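Workshop notebook, Saturday, August

Came in at 2 with the intention of sorting the small stuff. By "small stuff" I mean the contents of the gray drawer, which has been promising to be sorted since we moved in from Privville and has so far only gotten heavier. The white cubes were at the bottom, naturally, under the tape and a bag of felt pads.

For anyone reading this who wasn't here for the first round: the cubes are for the counting set we're making for Plovia. Little white blocks, each with a mark on it, meant to be lined up, mixed, lined up again, dropped on the floor and eventually lost under a refrigerator. Plovia wants a tray of 30. We have more than that in blanks and fewer than that in blanks I'd let out of the building.

The sheet from Wedmont says the blanks are all one size. I am sure the sheet believes this. The simplest check is still a row. You put a few side by side, push from both ends, and look along the top and the front. A fat one sticks out. A lopsided one opens up a little wedge of daylight next to its neighbor and stays there however politely you squeeze. Calipers are better for putting a figure on it, but a row tells you who's guilty a lot faster, and then you only have to measure the guilty.

Tried it first on the cutting mat. Don't. The mat has a curl in one corner that I've been ignoring for most of a year, and the row rode up on it and made every block look bad. Moved to the brown table, which is flat where it matters. The grain on it is wavy enough that you start seeing crooked edges that aren't there, so check against the blocks and leave the wood out of it. I spent a good while distrusting a perfectly decent cube over this.

Short rows are better than long ones. I started with 14 in a line because it looked impressive, and it bowed in the middle and went off like a very slow zipper. Short rows hold together when pressed and you can still tell which block is causing the trouble. It takes longer overall. I've made my peace with it.

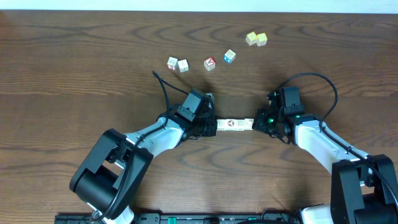
Entry by the bench lead, finishing and small parts
Cuevas workshop, back room

In that row the block at the right-hand end sits a hair off from the others, very slightly higher up the table. Could be the block, could be how the row came together. One squeeze isn't evidence. The rule from now on (I'm making it up as I write, but it's a rule) is that a suspect gets turned a quarter turn and tried again, then moved to the other end. If the step follows the block, the block goes in the reject tin. If the step stays where it was, the block gets an apology.

The marks are another matter. The dark gray round symbol on the second one from the left reads fine from standing height, and I'd sign off on that weight of print today. Its neighbors are a disappointment. The markings on the left-end block are faint enough to pass for a smudge, and the gray lettering or linework on the third is so small and pale that I can't make out what it's supposed to say at all. Plovia's customers will be shorter than me and closer to the table, granted, but they will also have jam on their hands. Faint marks don't survive jam.

So, ink. I think we were too timid on the second pad. The worry back in the spring was bleeding into the corners, and so everything got backed off until it looked like it had been stamped by a ghost. Going to try the heavier pad on a few rejects and leave them over the weekend under the cardboard lid. Please do not lift the cardboard lid to see how they're doing. They're doing the same as they were when you lifted it last time.

Sanding: rubbed the bottoms of a handful on 200 grit taped to the glass plate. Figure-eights, light pressure, check often. It takes off the little lip from the mold and does nothing for a block that's truly out of square, though I gave it every chance. The dust is white and gets into everything white, meaning you don't see it until you put on a black shirt.

Things that went wrong that I may as well own up to:

Left the lid off the stamp cleaner again. The smell is me.

Mixed the tried blocks back in with the untried ones when I went to answer the door. It was a delivery for next door. Started over.

Used the good masking tape to label the reject tin. We're nearly out of the good masking tape. The tin looks terrific.

To do, in whatever order somebody gets to it:

Flatten the mat under something heavy or throw it out. I vote out.

Ask Wedmont what they mean by "all one size" — nicely, as we need the next bag from them.

Redo the third mark with thicker lines. If it can't be read from a chair it isn't a mark.

Felt for the tray bottom. The sample slides around and the blocks slide with it. The green is too thick and the lid won't close, so it's the thin gray or nothing.

Sort the rest of the gray drawer. I got as far as the cubes, put everything else back on top in a new arrangement, and pushed it shut with my knee. It closes better now than it did at noon, and I'm counting that toward the total.

Blocks that passed are in the shallow tray by the window, marked side up. Leave them that way, please.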